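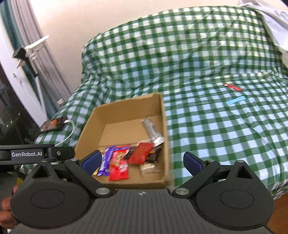 Section 4. Packing the snack box

Read this section before you fill the box for a Tototside guest room. It applies to the Holley and Agudelo houses. The Flavport flats use the tin and have their own sheet, 4B.

What you need

One plain brown cardboard box, no lid
Wrapped chocolate bars and wafer bars, mixed
Packing list for the room
Dry cloth
Pencil

Boxes are kept flat in the linen store, under stock number 3222. If that number has run out, use 1739. It is the same box with slightly lower sides.

4.1 Making up the box

1. Open the box out and fold in the short bottom flaps first, then the long ones.
2. Tape the bottom along the join, inside and out. One strip each way is enough for bars.
3. Trim off the top flaps with scissors, or fold them down inside if the box is deep.
4. Press the sides upright with your hands. Walls that bend a little or lean are fine.
5. Wipe the inside with the dry cloth.

Note: a small tear at a top corner does not matter. Throw the box away if the tear goes more than halfway down the wall, or if the bottom has gone soft.

4.2 Where to work

Any clean, flat surface will do. Most people use the bed, as it is the right height and there is room to spread things out. Make the bed with its bottom sheet first and leave the duvet off until the box is done. The gingham sheets are good for this — crumbs and bits of card show up on the white squares and can be brushed off.

Caution: do not put the box on the bed if it has been standing outdoors or on a garage floor. Use the luggage stand.

4.3 Filling the box

1. Empty the new bars on to the sheet and look at each wrapper. Put aside any that are split, or open at the end.
2. Check the dates. Bars with fewer than 15 days left go to the staff kitchen.
3. Put the larger chocolate bars in first. They can lie flat or diagonally, whichever fits.
4. Add the wafer bars next to them. Wafers break easily, so keep them off the bottom if there are heavy bars to go in.
5. Mix the colours. Purple and red wrappers side by side are easier for guests to tell apart than a row of the same bar.
6. Leave the bars in a loose pile. There is no need to line them up, and they may sit towards the front of the box where they are easier to reach.
7. Tick the packing list and write your initials in pencil.

Caution: bars containing nuts must not go into a room marked N on the list. Read the back of the wrapper, including the small print. Do not go by the name on the front.

4.4 Placing the box

Carry the box with one hand under the bottom. Stand it on the chest of drawers or the shelf by the kettle, with the lowest side facing the room. Keep it clear of the radiator and out of direct sun. Chocolate softens quickly in these rooms and is best kept at some 19 degrees or below.

Shake out the sheet before putting the duvet on. If chocolate has marked it, change the sheet and soak the marked one in cold water.

4.5 Topping up

Top up between guests. Take everything out, check the dates again and put the older bars back on top. From November, when the heating is on, look at the box on every visit and replace any bar that feels soft.

For the tea tray, see section 5.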